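How to wash a beanie without ending up with a tea cosy

Posted 2019-10-11 in Laundry and Mending

Every May I pull the winter box down from the wardrobe and find that I put everything away dirty. Wool is forgiving about this. Wool is not forgiving about what most of us do next, which is panic and choose a hot cycle.

What follows works for hats, scarves and anything else knitted that you'd be sorry to see on a doll.

Before you start

Read the label. If it has faded to a blank, assume wool and behave accordingly. Lay the hat flat and trace around it on scrap paper, so you have something to argue with later when you're convinced it has grown.

Check for holes and mend them first. A small hole goes into the water and a large one comes out.
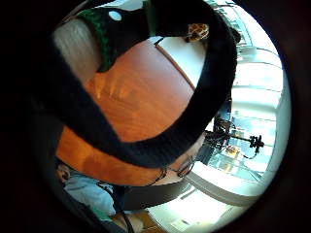
You'll need a basin, a wool wash and two old towels. I use the Bavthorpe wool wash because the shop near me stocks it, and a bottle has lasted me 7 winters. Plain baby shampoo will do. Laundry powder will not, however small the scoop.

Washing

Fill the basin with cool to lukewarm water. If you're unsure, go cooler. Add a small squirt of wash and swish it about before the hat goes in.

Push the hat under and leave it for fifteen minutes. Don't rub it, wring it or hold it under the tap. Two colours in one hat? Do a quick dab test with a damp white cloth on the inside first. My Darnwood striped one ran so badly that I now own a grey hat with opinions.

Lift it out with both hands underneath, change the water, and rinse the same way. Keep the temperature the same for both - a sudden change is what felts it.
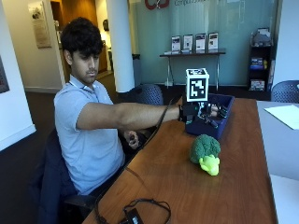

Squeeze gently, then lay the hat on a towel, roll the lot up like a Swiss roll and kneel on it. This is the only undignified part. Repeat with the second towel if the first is sodden.

Drying

Lay it flat on your paper outline and nudge it back to size. Keep it out of direct sun and well away from the heater. Ribbed edges should be pushed together with your fingers, as they'll dry at whatever width you leave them.

Pompoms take their own sweet time, up to two days in a cold house. Fluff them by hand when nearly dry. 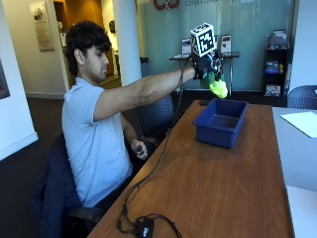

If it has already shrunk

Soak it for half an hour in cool water with a spoonful of hair conditioner, then stretch it a little at a time over an upturned bowl. You'll get some of it back. If it's gone properly solid, cut it up for coasters and start looking for another hat.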